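Notness Print Cabinet, Series 3
Flat storage for posters, prints and works on paper

The Notness Print Cabinet is intended for museums, libraries and university collections that hold graphic works in large formats. It is supplied by Seveo to institutional customers and is suited to lithographic posters, broadsides, maps and unframed drawings.

Each cabinet contains 12 shallow drawers, arranged in 2 stacks that may be placed side by side or one above the other. The drawers are made of powder-coated steel and run on full-extension slides, so that a sheet at the back can be reached without disturbing those in front of it. A hinged flap at the rear of each drawer prevents paper from curling upwards when the drawer is closed.
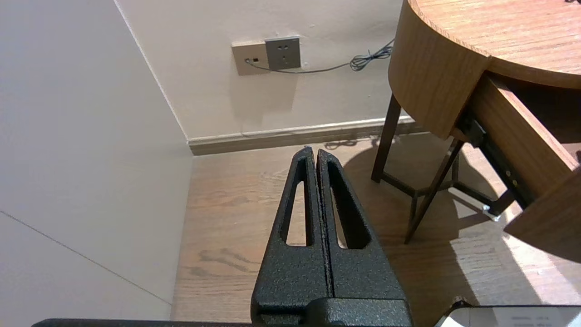

Poster collections present particular difficulties of storage. Many sheets were printed on thin, acidic stock for a few weeks' display in the street and were later folded, trimmed or pasted to linen. The finish chosen for a cabinet therefore matters as much as its dimensions. Seveo offers the Series 3 in smooth grey as standard, and in a textured black, similar in character to the speckled coating on the two black fingers and the block that joins them, which shows fewer handling marks in a busy reading room. Drawer interiors are smooth in both versions — a rough surface should never come into contact with a printed sheet.

The cabinet was developed with the advice of Yee-man Cheung, paper conservator, during the rehousing of the Zaidi collection of political and travel posters. That collection comprises 3370 sheets, the largest of which are stored singly in Drallix polyester sleeves.

Options
Lockable drawer fronts
Raised plinth for cleaning beneath the cabinet
Label holders in two sizes
Drallix sleeves, cut to drawer size

Delivery and installation
Cabinets are delivered assembled. Customers are asked to confirm door widths, lift capacity and floor loading before an order is placed. New orders are scheduled for installation from January.

Enquiries from institutions should be addressed to Chak-lun Pan, Collections Storage, Seveo. Drawings and finish samples are available on request.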